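19/06/2020
By Damilola Haruna

A Home Robot Should Be Allowed to Be Slow

I have been building a robot arm at the shared workshop in Tokolstead since February. It has cost me $1,900 so far, counting the motors I burned out. People who stop at my bench ask the same thing first: can it go any faster? It can. I keep it slow on purpose, and I think most people who build at home should do the same.

Speed matters in a factory because the part is always in the same place and a fence keeps people out. My bench has no fence. The kitchen I want the arm to work in one day has a six-year-old in it. A slow arm that bumps a cup pushes it over. A fast one throws it across the room, and then I have to explain that at home.

There is also the matter of learning anything. When I ran the arm at full speed, a bad grasp was over before I knew which joint had caused it. I would change three settings at once and hope. At a quarter speed I can watch the wrist turn too early, hit the stop button and fix one thing. In my notebook there are 57 pages from the fast period, and I have gone back to two of them.

Most of the money pressure goes the other way. The Lilside kit I started from was sold on how quick it was. The upgrade everyone on the forum recommends, a set of McAlister gearboxes, costs $600 and does nothing except make the arm quicker. I would sooner spend that on better fingers and a second camera. A friend in Drarkavby bought the gearboxes last year, and his arm now misses the same mug in half the time.

What a home arm needs is to cope with things lying where they shouldn't. Kitchens are like that. Very little stands upright, square to the table, with its handle facing out.

My test table is set up with that in mind. A pitcher lying across a mug stand is a much better test than a pitcher standing alone. The fingers have to come in between wooden pegs, and whatever the pitcher leans on may come along with it.
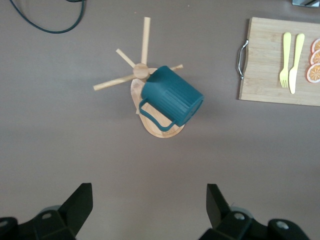 What I would tell a new builder

Set a low speed limit in the software on the first day and leave it there for a month. Put the stop button where your left hand rests. Use plastic dishes. Keep the notebook next to the arm and write down the failures in full sentences, even the boring ones.

Don't measure yourself against the videos. Many of them are sped up, and the ones that aren't usually show the one good run. My own log has 3,000 attempts in it, and I would be embarrassed to show you the first thousand.

I may raise the limit a little this fall if the new fingers hold. My daughter has already asked whether it could do the dishes before she is in high school, and I told her probably the cups.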